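Terko grasp planning software – progress report to the Leltoveck fund
November 13, 2018
Prepared by Tyra Fagerlund

Work since April has gone mostly into the grasp planner and the tool that replays its decisions. The replay tool is the part I would defend. The planner I am less sure of.

We ran 2853 simulated grasps on irregular objects. The planner called 1092 of them good. I would ask you not to quote that figure yet. "Good" is the planner's own score, computed from the same shape model it plans with, and a shape model that is wrong will happily agree with itself. Agathe Chauvin is writing a separate check that looks only at contact forces. Until it is running, we have one opinion counted twice.

Three problems are open:

Shadows. The perception step still splits some objects along a hard shadow edge. The jagged shadow borders in our renders make this worse, and I don't know how much of it would carry over to a real camera. Björklund thinks very little. I have seen no data either way.

Approach direction. The planner favors coming in from above, even where a side approach looks better to me. The cost term for wrist rotation is the likely cause. We changed it twice and got two different sets of failures.

Speed. Planning time is down by nearly 30 percent, but most of that came from dropping candidates early. Some of the dropped ones may have been worth keeping.

I would hold off on the Flasano trial until the force check has been run on all the saved grasps. The remaining budget covers that work and no more.
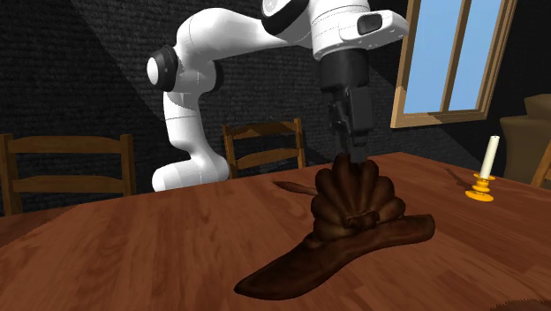
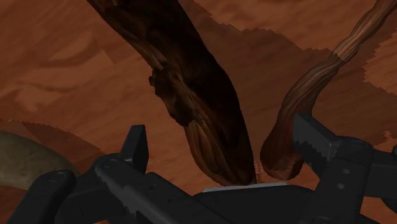
Simulator renders, planner work on irregular objects: the arm at the table (first) and a close view of the open gripper (second).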